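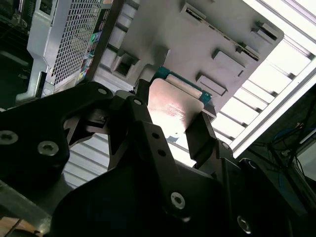
Black plates and silver screws.

The Last 141

The notice went up in July, taped inside the shelter at Vundstead where the timetable used to be. The 141 would stop running at the end of the month. Riders were asked to call a number for other options. Liis Pētersons called it from the bench and listened to music until her bus came.

She was going to Verkthorpe to see her brother-in-law, Indrek Dzene, who had been in the rehab hospital there since he fell off his porch. She went every other day. She brought him the newspaper, his mail, and whatever was ripe in his garden, which he didn't eat.

"You're picking the tomatoes too early," he told her that afternoon.

"They're red."

"They're orange. Leave them."

She put them on the windowsill next to the others. The man in the other bed had his television on low. Indrek went through his mail with his thumb, opening the envelopes badly, and put the ones he didn't want on the floor.

"They're cutting the bus," she said.

"Which bus?"

"Mine. The 141."

He kept reading. It was a seed catalog from Dodier, and he had it open to onions. "You could drive my truck," he said.

"I don't drive."

"You did."

"I did for two years, and then Peter drove."

Peter was her husband and Indrek's wife's brother, and both he and the wife were dead, so that the two of them were left holding opposite ends of a family that had no middle. They had never liked each other much. At weddings they had been seated at separate tables. She had started visiting because someone from the hospital called and asked if she was next of kin, and she had said yes before she thought about it.

"The keys are in the bread box," Indrek said.

She didn't answer him. On the ride home she sat behind the driver, Kinga Gál, who had been on the route longer than anyone. The bus went out past the grain elevator and the Bañez lumberyard and then there was nothing for a while but beans on both sides.

"Where will they put you?" Liis asked.

"In town. The airport loop, if I want it." Kinga looked up at the mirror. "I don't want it. You go around and around with people's suitcases."

"Will you take it?"

"Sure. I've got a roof to pay for."

At Indrek's house that evening Liis watered the garden and went in to shut the windows. She opened the bread box. There were the keys, on a loop of twine, with half a loaf that had gone green. She threw out the loaf and wiped down the box and put the keys back.

The next morning she came over again and took them out.

The truck was in the shed. It had a bench seat covered with a horse blanket, and it smelled like fertilizer. She adjusted the mirror, then the seat, then the mirror again. It started on the second try. She backed it out of the shed, stopped in the driveway, and sat there with her foot hard on the brake until her leg shook. Then she drove it back in. The whole trip had been the length of the truck and a little more.

She did that for a week. By the end of it she was going down to the mailbox and turning around in the neighbor's field entrance. The neighbor, Kęstutis Sepp, was mending a fence there on the Saturday side of his property, as he called the part he only got to on weekends, and he raised his hand each time she passed. On the fourth pass he walked over.

"Is that thing insured?" he asked.

"I don't know."

"Do you have a license?"

"Yes. I kept renewing it. I use it at the bank."

He thought about this. "I'd stay off the highway until you find out about the insurance," he said, and went back to his fence.

She asked Indrek. He said it was paid through the winter and her name was on it.

"Since when?"

"Since Peter died. I figured you'd need it sometime." He was sitting up in the chair by then, with his bad leg on a stool. "You never asked."

"You never told me."

"Well," he said.

The man in the other bed had gone home, and the television was off. Liis picked a tomato off the sill. It had turned soft and dark red. She cut it up with the knife from his lunch tray, and they ate it with salt out of a paper packet. He said it was all right.

She took the 141 on its last day even though she could have driven. There were more people on it than usual. A woman from the county paper, Kirstin Buchanan, had got on in Vundstead with a notebook and was going seat to seat. She asked Liis how long she had been riding and what the bus meant to her.

"It goes to the hospital," Liis said.

Kirstin Buchanan waited with her pen up.

"It was usually on time," Liis said.

At Verkthorpe everyone got off through the front so they could say something to Kinga. Liis let the others go ahead. When it was her turn she held out a bag of tomatoes, and Kinga put it on the dash, then thought better of it and set it down by her feet.

"How will you get here now?" Kinga asked.

"I have a truck," Liis said.

She went up the walk. Indrek was outside on the bench in his slippers, with a nurse's aide standing near him in case he tried to get up alone. He had the onion page folded over in his shirt pocket. He wanted to know whether she had watered, and what she had done about the weeds along the shed, and whether she had let the clutch out slowly, the way you had to with that one.

"Slow enough," she said, and sat down.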